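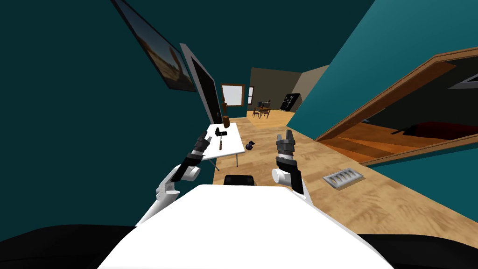
FICTION | SHORTS

Quiet Hours

The notice came under the door. Pale yellow, the color Cakham uses for everything official, water bills, dog licenses, the letter when you die owing on a library book.

Noise ordinance. Strict enforcement. Effective tonight, ten o'clock. First offense $60. Second offense $275. Third, see reverse.

She turned it over. Reverse was blank.

Her shift at the desk started at nine. Cakham police, records and complaints, ground floor, the window with the sliding glass. She'd typed the thing herself on Thursday and she still read it twice standing in the hall with one shoe on. Looked different on your own floor.

Bus. Rain. Somebody's umbrella in her ribs all the way down Brulta Street.

By ten past ten the phone was going.

A television, Flirasdale Court. A dog, Flirasdale Court, possibly the same apartment. A man practicing the trombone, who had been practicing the trombone since March and nobody had minded, or they'd minded and not had a number to call. Now they had a number. It was printed in bold.

She wrote them up. Address, time, nature of disturbance. The radio behind her muttered and the two officers on nights went out, came back, went out again. Wet boots. The older one had never given a ticket for noise in his life and kept asking how you spelled ordinance.

"Like it sounds," she said.

"It sounds like the one with bombs."

"No second i. No – wait. One i. O-r-d-i-n."

He wrote it on his hand.

Ten forty. A baby, crying. She held the pen over the form.

"Is the baby yours, ma'am?"

It was not. It was upstairs.

"Has it been crying long?"

Since it was born, the woman said.

She put the pen down and said an officer would look into it, and didn't write anything, and then sat there feeling hot in the face. Two years on the desk, never left a call off the sheet. Pulled the form back. Wrote the time. Put down "infant" and crossed it out, put "general."

Eleven fifteen. Singing. Cordeiro's, the bakery, back room. She knew that one before the caller got the street name out. They sang when the dough was resting, they always had, three brothers and whoever was on the ovens. You could hear it from her kitchen if the window was up. She'd had the window up most of the summer.

She should of passed it straight to the radio.

Instead she rang the bakery. It rang a long time. Flour on the receiver, she could practically hear it.

"It's the desk," she said. "You've had a complaint."

"About the bread?"

"The singing."

Silence. Then away from the phone, in the other language, a question, and a laugh, and a different voice coming on.

"How much is it?"

"Sixty. First time."

"And to sing quiet?"

"It doesn't say about quiet. It says audible at 100 feet."

"From which wall?"

She looked. It didn't say which wall. She'd typed it and it didn't say. Her own page, her own commas, and a hole in it you could drive the bread van through.

"I don't know," she said.

"So we move to the other end. By the flour."

"I didn't tell you that."

"No, no. You're the desk."

The line clicked. She logged it as 3591, next number in the book, and in the box for action taken she wrote "spoken to." True enough.

Midnight the boots came back. The older one had let off the trombone. Very old man, he said. Mute in the bell already, a sock stuffed in over that, you'd need a doctor's stethascope. He'd stood on the landing in the dark for the end of the song and then knocked, and the old man had come to the door with his wallet already open.

"What did you do?"

"Asked him what it was called."

"What was it called?"

He checked his hand, but the rain had got to it. Only ordin left, blue, running down to the wrist.

One o'clock, quiet. Two, quiet. Phone didn't ring once, and she found she was listening to it not ring, the whole town lying there with its mouth shut. The heating ticked. The sergeant would want the sheet by six and he'd want tickets on it, he'd said so, he had a meeting. There were none. Eleven calls and none.

She thought about the first one being hers to explain.

At four she slid the glass back to let some air in. Street shining. Nobody on it. She leaned out as far as the counter would let her, elbows on the blotter, and held still.

There. Down past the corner, under the gutters dripping. Very low. They'd moved to the far end all right, by the flour, and one of them was a little flat.

She left the glass open and went back to the sheet.

Contact the editors | Submissions | © 2018 Flirasdale Shorts. All rights reserved. | Back to top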